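Looking after the pine tables

The long pine tables have been in the Husutton hall since June, and by now most groups have eaten, sewn, painted or potted something on them. They are holding up well. They are also softwood with a light finish, and a few marks have begun to show, so this item covers how we'd like them treated and what is happening with the bowls and small stands that go with them.

The boards are pale and knotty. The knots are part of the timber and don't need scrubbing. We mention it after finding one with a ring of scourer scratches, presumably left by someone who took it for a coffee stain. Plain warm water and a well-wrung cloth will do for nearly everything. Wipe along the grain and dry with a tea towel. Please don't use the spray from under the kitchen sink, as it is meant for the stove and leaves the wood chalky.

Hot dishes should go on a stand. The round ones with thin wire legs lift a dish clear of the table, but the legs are narrow at the bottom and will dent pine if the stand is dragged with a full pot on it. Lift the pot off, move the stand, then put the pot back. If a stand rocks, don't bend the legs by hand. Leave it on the bench by the servery and it will be looked at.

The bowls came from Heta along with the tables. Several people have asked whether the blue-grey and the dark green are different sizes for different jobs. For hall purposes, treat them the same. They can go out for salads, fruit, bread or craft bits, whatever you need. Wash them by hand and dry them before stacking. A damp bowl left upside down overnight makes a ring in the finish, and we have two of those already, both on the table nearest the piano.

If you do find a ring, leave it a few days before doing anything. Many fade on their own. The stubborn ones come up with a little furniture wax on a soft cloth, rubbed in with the grain and buffed off after 5 minutes. There is a tin of Jaramillo wax in the cleaning cupboard, second shelf, beside the spare light globes. Use less than you think you need – the last lot went on so thickly that tablecloths stuck to it.

Glitter, glue and acrylic paint are still fine on the tables so long as the oilcloth goes down first. The oilcloths are rolled, not folded, and live behind the door of the store room. Please roll them again when you finish, printed side in.

The tabletop, with one of the stands and two of the bowls: 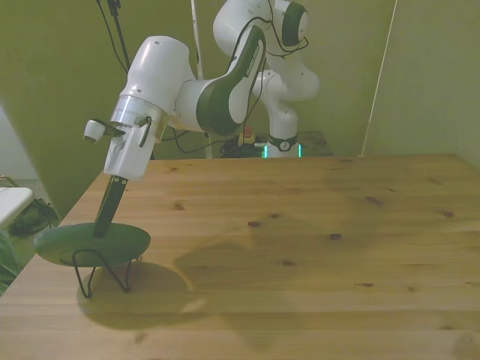
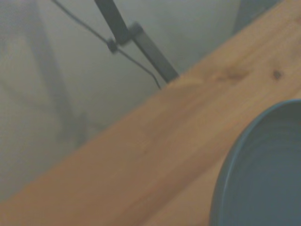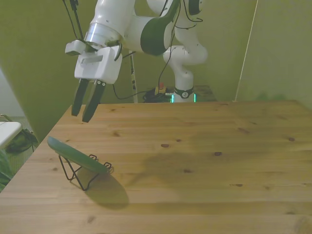
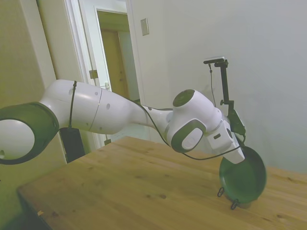

On cost, the tables, bowls and stands together came to $1,855 against a budget of $2,000. What was left over has gone towards felt pads for the chair legs, which were scraping the floor, and a second drying rack for the kitchen. The rack is a Cliketti one and folds flat against the wall. It should be folded away at the end of each hire so that the back door can open fully.

We have been asked whether the tables can be borrowed for events away from the hall. The answer for now is no. They are heavy, the corners are easily knocked, and the trailer is not long enough to carry them safely. The old trestles can still be borrowed with a week's notice, and the bowls may go out in any number provided they are signed for in the blue book and come back clean.

The boards will be lightly sanded and refinished on 2/10/20. The hall will be closed that day and the finish needs the following night to cure, so the Tuesday morning playgroup will meet in the side room. Anyone who has left serving dishes or cake tins in the servery should collect them before then. There is quite a pile, including a large enamel roasting pan and three lids that fit nothing we own.

Breakages should be written in the blue book with the date and the name of your group. There is no charge for the occasional bowl. For damage to a tabletop, hirers are reminded that the $200 bond applies.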